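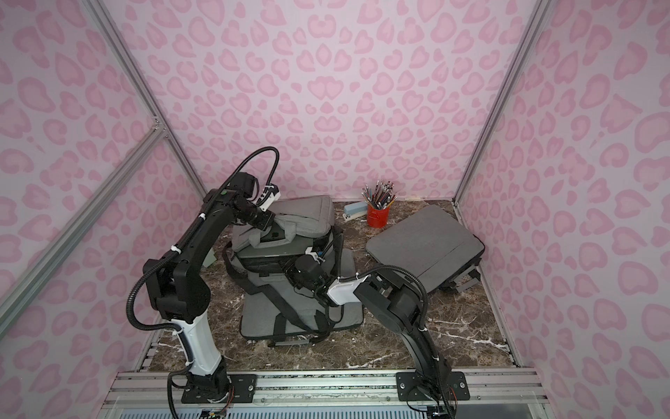
Should I keep changing the background between batches of demos?
Posted by Obed Mensah, 19 January 2026

I'm collecting teleop demos for a laptop-bag task with two arms and I'm having a ball with it. So far I've got 805 good episodes, all with the same setup. My worry is the pink leopard-print walls and the marble-patterned floor – will the policy just learn those? The pencil cup and the stapler sit at the back as clutter, and I haven't moved them much either. Do I swap the walls now or finish the batch first?

Mariama Atinga
Love this task, soft bags are so much fun! Swap now. We had 1,641 episodes on one background at Drevcombe and the policy fell over the day we changed the colour of the walls. These days we change panels every 70 episodes and shuffle the clutter every time we reset the bag. Move the strap around too, and start some episodes with it draped a different way. Keep what you've already got – it's still good data, just label it by background so you can balance the mix later.

Zakaria
leopard print is great, keep it in the rotation

Getberg
I'd hold out 17 episodes on a wall pattern you never train on. Gives you a quick check on whether the swapping is helping. Lighting matters as well, try a lamp off to one side.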